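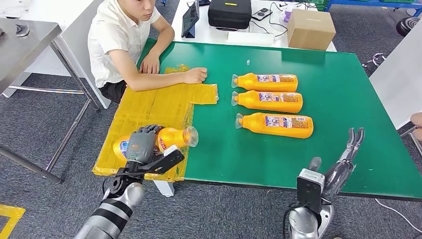
Packing & Shipping > Moving Liquids

Thread: Small bottles in a long-distance move, upright or on their side?
Started by sbeaudoin, 14th June

sbeaudoin
We're moving from Emley to Vistelov at the end of the month and the movers won't take liquids. That leaves me with the kitchen and bathroom stuff to bring in the car. Drive is 281 miles. Mostly plastic bottles with screw caps, a few flip tops. I have flat boxes that won't fit anything standing up. Is it OK to lay bottles down if the caps are tight?
Sheldon Beaudoin

tapegun_tess
Upright, always. Screw caps are made to keep dust out and stop a quick spill. They aren't made to hold back liquid for five hours in a warm car. Go to a liquor store and ask for boxes with dividers.

Kamil Polák
I disagree with always. I shipped sauces and syrups for a small shop for 11 years and a lot of it went on its side. What matters is the seal under the cap. If there's still foil or a liner in there, lay it down. If it has been opened, put a square of plastic wrap over the neck and screw the cap back on over it. Then lay them all facing the same way, tight enough that they can't roll.

tapegun_tess
And how many came back leaking?

Kamil Polák
In my last full year we sent 2,158 boxes and had 11 leak claims. Most of those were glass that broke.

tapegun_tess
Those were new, sealed bottles. He's asking about half-used shampoo.

Kamil Polák
Fair point. For half-used I would still do the plastic wrap, and squeeze a little air out before closing. A bottle full of warm air pushes on the cap.

mrs_orrin
Flip tops are the ones that get me. Tape them shut. Not packing tape, it leaves gum on the bottle that you'll be scrubbing off in the new place. Painter's tape is enough.

sbeaudoin
Thanks. What about lining the box? I was going to use a trash bag.

mrs_orrin
Trash bag is fine. Put an old towel in the bottom.

dnl_k
I've used the Baltton liners and they're OK but you pay for the name. Two trash bags do the same job.
Don't cover the cardboard in tape thinking that makes it waterproof. It gets in at the folds. I did that with a box of cleaning stuff in February and the bottom went soft anyway.

tapegun_tess
Agree on the tape. Also keep bleach in its own box, standing up, away from anything with ammonia or vinegar. I hope we all agree on that one.

Kamil Polák
Yes. Bleach stays upright. The cap on some brands is vented.

sbeaudoin
Didn't know that about vented caps. I only have one jug, so I'll leave it with the neighbor. Going with wrap under the caps for the opened ones and the flat box for the sealed ones. Tess, I did get one divider box, so the oil and vinegar are going in that.

tapegun_tess
Good. Oil is the one you don't want in the carpet.

Recent in Packing & Shipping
Is over 200 lb too much for a two-wheel dolly?
Šťastný wardrobe boxes, new size or old
Getting tape gum off plastic
Renting a van one way to Vistelov
Best way to pack spice jars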